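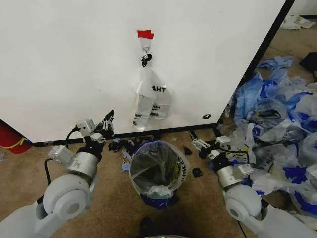

According to Marjatta Kinnunen, the rule that caused the most argument when her group wrote its first cell standard was the one about the floor. Several people wanted it left out. They felt that a standard for two-armed machines should deal with speed, force and stopping distance, and that litter was a matter for the cleaning schedule. Kinnunen kept it in, and it is still there as clause 9.

Chapter 4
Working Areas for Robots That Handle Soft Waste

Plastic bags and liners are hard on rules written for rigid parts. A box has a known shape and a known weight. A bag folds, clings to the finger that releases it, and can tear into scraps that travel. Most site rules were first written with boxes in mind, and this chapter looks at what has to be changed in them before a robot may sort, pick up or bag soft material.
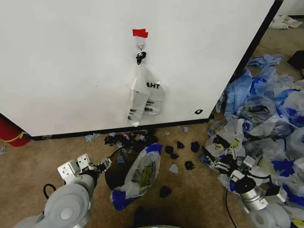
The first change concerns the boundary of the working area. For rigid parts it is enough to mark the reach of the arms. For soft waste the boundary must also take in the places where material can slide or drift. The Hadham rules add 30 centimeters on every open side. The Sterkby rules give no distance and ask for a fixed barrier instead. Either approach is acceptable if it is written down and checked before the shift.

The second change concerns cables. A cable that may touch the floor during normal motion must be inspected along its full length, including the part nearest the wrist. Film can wrap around a cable without slowing the arm, so the inspection is done by eye, with the machine stopped and locked.

The third change concerns the hand. Two fingers closing on film may report a firm grip when they are holding only each other. A grip reading alone may not be used as proof that an item has been picked up. At Bragança the operators logged 172 picks in June and found 16 in which the reading and the result did not agree. The site then added a second check after the lift.

The last change concerns people. Anyone who enters to clear the floor must stop the machine first, even to remove a single scrap. The person who stopped it is the person who restarts it.

Section 4.1 sets out the boundary rules in full. Section 4.2 covers inspection, with the Skiten checklist printed at the end. Readers who have not yet worked through stop categories should go back to Chapter 3 before starting Section 4.3.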